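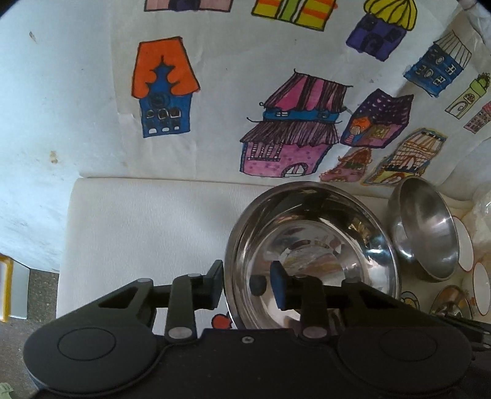 Figure 2. Marker drawing of houses on white paper, with metal bowls on the surface in front.

4.2 Color and outline in drawings of home streets

Pupils at the Virnen and Winel schools were asked to draw the houses they pass on the way to class. They had one sheet each and a shared box of markers, and no time limit was set. The final set held 787 drawings, of which 213 were left out of the color analysis for lack of a signed consent form.

Each remaining drawing was coded separately by Hakim and Grajales for wall color, roof shape and the use of a dark outline. Where the two codes differed, Alexiou made the final decision. Tilted walls were recorded as a separate feature — earlier work by Castaño had treated them as errors of control, a reading we do not follow. Older pupils in our study tilted their houses more often than younger ones, and many kept the doors and windows in line with the slant.

Wall colors rarely matched those of the streets named by the pupils. Most buildings in Virnen are gray or cream, yet purple, yellow and blue were common choices in both schools. Figure 2 shows similar colors, together with a tilted purple house under a yellow roof. Interviews held in March suggest that pupils chose colors mainly to tell neighboring houses apart. Cárdenas reports a similar pattern in the Khattak study, although her pupils worked in crayon and on smaller paper.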